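Water use in student flats in Cluddale
Project report by Eulalia Toledo and Domingo Aravena

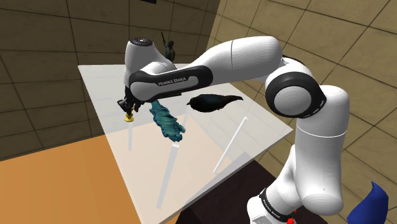

Our aim was to find out how much water students use at home and whether a simple shower timer would make them use less. We chose this subject after the dry spell in June, when the town asked households to cut back.

Method
We asked 10 flats in the Prendano building to take part. Each flat has its own water meter in the hall cupboard, so we could read them without going inside. We took readings at eight in the morning for two weeks. At the start of the second week we gave every flat a sand timer set to four minutes and asked people to hang it in the shower.

We also handed out a short questionnaire asking about showers, washing up and laundry. We got 60 per cent of the forms back. One flat dropped out after 3 days when two of the tenants moved, and its readings are left out.

Results
Use fell in most of the flats in the second week. The drop was largest in the flats with the highest readings to begin with. In 2 flats the reading went up. One of these had guests staying, and the other gave no explanation.

The forms showed that most people thought their showers were shorter than the timer. Several wrote that they stopped using it after a few days. Washing up under a running tap was common in every flat that replied.

Problems
Two weeks is a short time and the weather got cooler in the second one, which may have affected the results. The meters do not separate hot and cold water. We also missed one morning reading and had to use the evening figure.

Further work
We would like to repeat the readings over a whole term and leave some flats without timers so there is something to compare against.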